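From: Sumathi Kotian
To: members list
Date: 29th September
Subject: Re: [members] Drinks and tools on the blue table

Anil Rajan wrote:
> I know people get thirsty, but last month I dried that table two times.
> Can we agree that drinks stay in the kitchen? The meter from Lakel
> cost us 284 and I do not want to buy it again.

Dear Anil, dear all,

Thank you for writing this. I agree with you about open cups. In May I spilled tea next to the soldering station myself, and it took me a whole evening to clean under the mat.

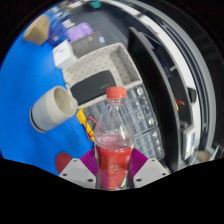

But I would not like to forbid everything. The kitchen is two floors down, and on a long repair evening this is far. My proposal is that a bottle with a screw cap is allowed, if it is closed after each drink. Mugs go to the kitchen, also the empty ones, please, as they take space and then someone fills them.

For the meter, I ask that the test leads are rolled up and put back with it in the evening. The spare leads from Zurnska have come, 5 pairs, and I put them in the drawer under the window.

If you do not agree, please write to the list before our next meeting. I can print the new rule and hang it by the door.

With kind regards,
Sumathi
Kundport repair evenings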